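About Stukden Workshop

Stukden is a shared workshop with 17 members and one long-running project: a sorting arm built from salvaged motors and printed parts. Anika Zamora wrote the control software. Fitzgerald Hutchins maintains the joints and wiring. The arm has a reach of 81 cm and runs from a 30 V bench supply.

Members pay a monthly fee and may book the bench until 10 p.m. Induction is with Priya Van Dusen and covers isolation, crimping and the stop button.

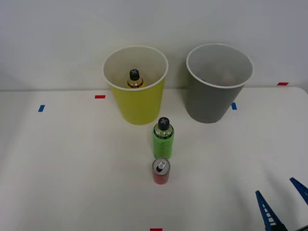
Sorting tests use ordinary household items and two bins, one yellow and one grey. Coloured tape on the table marks the work area. Bottles and drinks cans differ in height, so the grip point is set separately for each. Test logs are kept from October onwards and are open to all members.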